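Sorting the soft blocks, finally

I put this job off for most of the summer. By August the toy corner had spread into the hallway, and I was stepping over cubes on the way to the bathroom at night, so I gave it a full morning. I'm writing down how I did it mainly so I can repeat it at Christmas, when there will be more of everything.

We have two kids, ages four and almost two. The older one is done with baby blocks in theory. In practice she uses them as furniture for her animals and as ammunition. The younger one still chews whatever fits in his mouth. That means the soft blocks get slept on, dragged outside, licked and sat on, and they need washing more often than the wooden stuff does.

Start with one pile

My first mistake in past years was sorting straight out of the bins. You end up with half-sorted bins and no place to put anything. This time everything came out onto a white surface where I could see it, and I didn't put a single thing away until I knew which group it was in.

I ended up with three groups: fabric, rubber and everything else. Fabric goes in the wash. Rubber gets soap and water in the sink. Everything else waits until I have more patience. It's a very simple system and it took me four years to get to it.

The fabric group is the big one. A lot of it came to us secondhand, and the sets have been mixed up for so long that I've stopped trying to put them back together. There are printed cubes with high-contrast pictures for newborns, there are colorful ones with shapes, and there are plain ones with nothing on them at all. The rubber things tend to hide between them, so look before you scoop an armful into the machine. I once ran a spiky ball through a full cycle and the noise was bad enough that I thought the drum had gone. 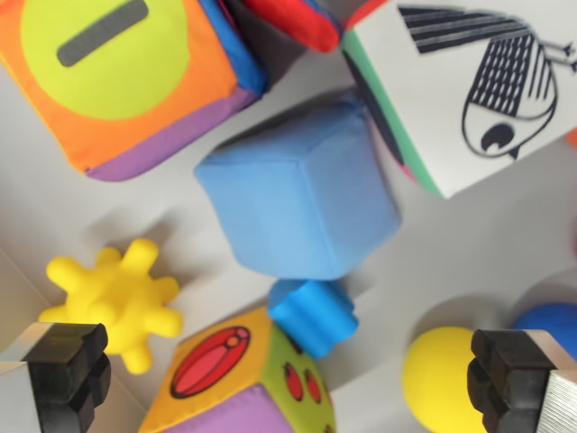
Chantal Landry wrote to me after I mentioned the project in my last post, and she thinks I'm wrong to machine wash any of it. Her view is that foam-filled blocks never dry in the middle, and that a cloth with a little dish soap does the same job in less time. She lost a whole set to mildew that way and threw it out.

I take the point, and I do wipe down anything I know has foam in it. But a cloth doesn't do much for a block that has been under a car seat with half a banana. For those I use the machine, cold, gentle, in a zipped mesh bag, with the spin turned down to 800. Then they go on the rack by the window and I turn them morning and evening until they feel dry when I squeeze them hard. If you have the old washer with no spin setting, wipe them.

For detergent I use Pusura because it's what my mother-in-law buys in bulk and leaves here. It doesn't smell of anything much. I have no other opinion about it.

Check the seams

Before anything goes in the bag, I check it over. This is the step I used to skip. A block with a split seam will come out of the wash as an empty cover and a machine full of fluff, and I've cleaned that filter once and don't want to do it again.

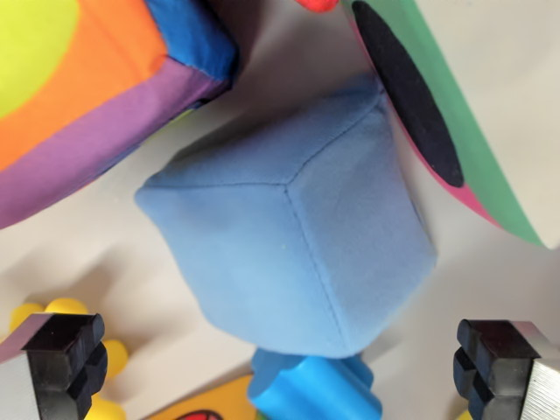 Corners are where they go first. That's where little hands grab and where teeth get a grip, and on a cube there are eight of them to feel your way around. I run a thumb along each side and pull gently. The plain light blue one is a good one to practice on, with no print to distract you and a spot where the seams come together in a Y, and that junction is the place to press. If a stitch gives, I set the block aside and fix it that night with doubled thread and a ladder stitch. My repairs aren't pretty – you can tell which ones are mine – but they hold.

Lint is a different matter. The plush ones pick up every speck in the house. I used to go over them with a sticky roller before washing and again after. Now I do it after, if at all.

Our neighbor Ottmar Hellwig lent me his curved upholstery needle for the thicker blocks and it made a big difference. I've had it since spring and should give it back. If you're buying one, any fabric store has them.

Putting them back

I've tried a lot of containers. The canvas cubes from Demissie looked nice for a month and then sagged. The lidded box from Plastis was fine until the lid became a sled. What has worked best is something open and smooth on the inside that can be wiped out in a minute, with a rim low enough for the little one to reach over. He can't read labels and doesn't care about categories, so the soft toys all go in together and he digs around for what he wants. The plain blue cube is easy for him to get hold of because it squashes down in the grip.

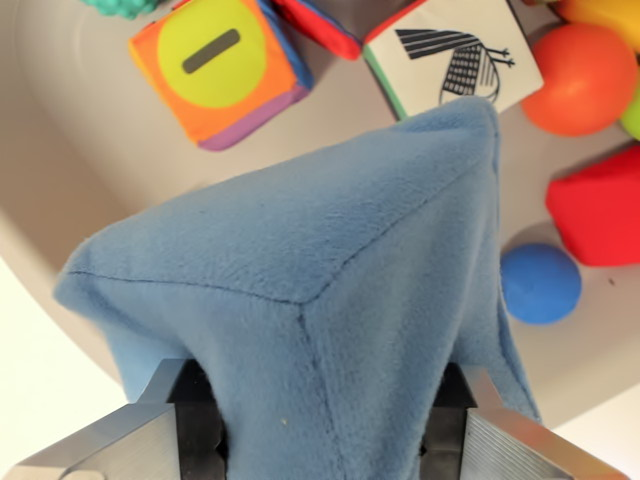 What I got rid of

Less than I planned. Two blocks had gone hard in the middle and smelled, which is a point for Chantal. A rattle cube had lost its rattle, and my daughter asked to keep it for that reason, so it stayed. A bag of duplicates went to my sister, who is due in the fall and says she has nothing.

The whole thing took a morning plus two evenings of sewing, with the drying on top of that. The hallway is clear for now. Next up is the "everything else" group, which is sitting in a box on top of the dryer. I'll post about that one when I've opened it.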